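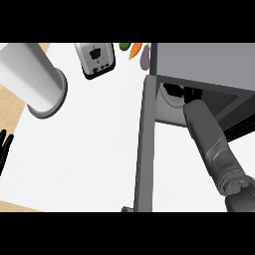 Figure 1. Simulated kitchen counter, viewed from overhead. The arm is reaching into the open gray appliance, toward the round dish.

Week 6: Can a machine do the chores yet?
Household and Shop-Floor Automation, Mornton evening program
Notes by Barbara Sobczak, November 2020

Last week we finished with factory arms, and several of you asked the obvious question on the way out: if an arm can place the same part in the same spot all night, why is there still no machine that clears up after dinner? I love this question. It sounds like a complaint and it opens up half the field.

The short answer is "not yet, but look how much of the problem we can now write down." The long answer takes the rest of the session.

1. What counts as a chore

For this course a chore is a job with a goal a person would recognize at a glance (the dish is in the oven, the shelf is full, the shirts are folded) and with no fixed way of getting there. That second half is what hurts. On the Garrido packing line we looked at in week 5, the boxes come down the belt one way up, evenly spaced, under lights that never change. Someone spent months making the world that tidy so the arm could be simple. Your kitchen has had no such treatment. The toaster wanders along the counter. Vegetables get dropped wherever there was room.

Go back to Figure 1 with that in mind. A carrot and an eggplant are lying right beside the gray appliance, and the arm has to work close to all of it without sweeping anything away. Then look at where the gripper has to go: inside a box, in shadow, with a wall beside it.

2. Why reaching inside is hard

Reaching across an open table is close to a solved problem. Reaching into a cavity is a different animal! Write these down, we will use them in the exercise.

Room to move. The wrist and the housing behind the gripper are much bulkier than the fingertips. A path that is fine for the tips may put the wrist through the side of the box. Planners have to check the whole arm, link by link, at every step.

Seeing. From above, a top panel hides a good part of what is under it, and the gripper itself covers whatever it is about to touch. People get around this by feel. You can find a spoon at the back of a drawer while looking out of the window, and I would ask you to try it tonight and notice how much your fingers are telling you.

Contact. Once the gripper touches a dish, the dish can slide, tip or catch on something. A small error in height that means nothing in open air becomes a push against a solid surface.

Doors. Anything hinged adds a moving obstacle. An open door takes up space the arm would like to use, and the order of steps starts to matter. You can't shut it until the hand is out (everyone laughs at this, and then everyone's first program does it).

3. Why practice in simulation

A simulated counter can be reset in an instant. Nothing breaks, no one has to mop, and you can move the carrot a little to the left and run it again, all night if you like. Our Trotstead exercise set has 1395 simulated runs, which would have been a miserable amount of real crockery.

The catch is that a simulator is only as good as its physics and its surfaces. Rendered counters tend to be smooth and clean. Real ones have crumbs, glare and a damp cloth. Friction is the worst offender in my experience: a grip that holds beautifully on screen lets go of a real bowl with a bit of oil on it. The name for all this is the sim-to-real gap, and we give it a full session after the break.

4. How good is good enough?

Suppose a robot manages each step of a job 90 percent of the time. That feels great! Now string 6 such steps together: open, reach, grasp, lift, place, close. If each one has to work and there is no recovery, the whole chore comes out a bit better than a coin toss. (Do the multiplication yourselves, it sticks better.)

Oliwia Szczepańska, who is teaching the shop-floor half of the course, makes the same point about the Skumix trial in July. Their loading cell did well step by step and poorly over a shift. What rescued it was teaching the cell to notice a missed grasp and try again. Retrying is the most underrated skill in robotics, and I will keep saying so until the end of term.

5. Where that leaves us

Machines vacuum floors fairly well, and they move goods around a warehouse very well. Single kitchen steps, with known objects and plenty of patience, are within reach in the lab. A whole evening's cleanup in a stranger's kitchen is still out of range. I find the middle group the most exciting place to work, as every small gain there opens up a new job.

Exercise for next week

Pick one chore you do at home and write it out as steps. For each step, note what you would need to see, what you would need to feel, and how you would know it had gone wrong. Mark the step you think a robot would fail first and give your reason in two or three sentences. Work in pairs if you like, but hand in separate sheets.

Bring the sheets to Oliwia's session, as she will be using them for the first half hour.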